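Family media agreement

A family media agreement is a written or spoken set of rules that parents and children make together about the use of televisions, phones, game consoles and other screens in the home. It usually covers when devices may be used, which programs and games are allowed, and what happens when a rule is broken. Such agreements are also called screen contracts or media plans. They have no legal force.

Background

Household rules about television are as old as television in the home. Early rules tended to be simple, such as no set on before homework or off at bedtime, and were rarely written down. Written agreements became more common once children began to carry their own phones, which parents could not supervise from the living room. Schools, pediatric offices and churches began handing out printed forms that families could fill in and sign.

Contents

Most agreements are one or two pages long. Common sections deal with the hours of use on school nights and weekends, the rooms where devices are allowed, and the age ratings a child may watch or play with and without a parent present. Many name a place outside the bedroom where phones are charged overnight. Agreements for teenagers often add points on passwords, group chats, the posting of photos of other people, and phone use in cars.

Some forms include promises by the parents as well. A parent may agree not to use a phone at dinner, to knock before entering a room to check on screen use, or to ask before posting a picture of the child. Counselors who favor this approach say that teenagers are more willing to keep rules that adults in the house also keep.

The Zimatside form

One locally used version was drawn up in the Zimatside school district by Booker Escobedo, a middle school counselor, and Qusai Yammine, a youth worker. It has seven sections and a blank space at the end for rules of the family's own. The first printing of 200 copies was given out at a parent evening, and the form was later shortened after parents said that the original took too long to go through with a tired child.
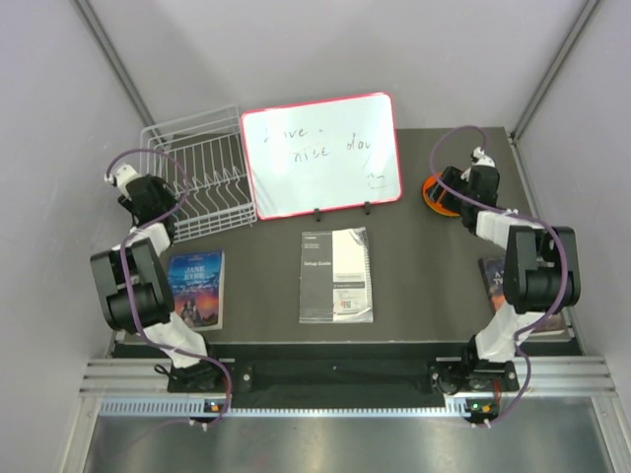
The district later sent a short survey to families who had taken the form home. Of the 439 that replied, over half said they had filled it in, though many had left out the section on consequences. The most frequent reason given was that parents in the same household did not agree on what the consequences should be. The survey did not ask whether children's behavior had changed.

Use with different ages

With children under eight, an agreement is normally a short list read aloud, sometimes with drawings in place of words. Children between eight and 12 are often asked to suggest rules themselves. For teenagers, the usual advice is to review the agreement at set times, such as the start of the school year and again in January, and to loosen some rules as the teenager gets older.

Families with children of different ages may keep separate agreements. Shared televisions are a common source of trouble here – a movie that is allowed for a 15-year-old may be off limits for a younger brother or sister in the same room.

Criticism

Critics of media agreements point out that families who sign one may already be those who talk most about screens, so that any benefit is hard to credit to the paper itself. Others object to the contract format, which they see as too formal for family life. A further complaint is that many forms concentrate on hours and say little about content, although an hour spent on a violent game and an hour on a video call with a grandparent are quite different things.

See also

Age rating
Parental controls
Media literacy
Screen time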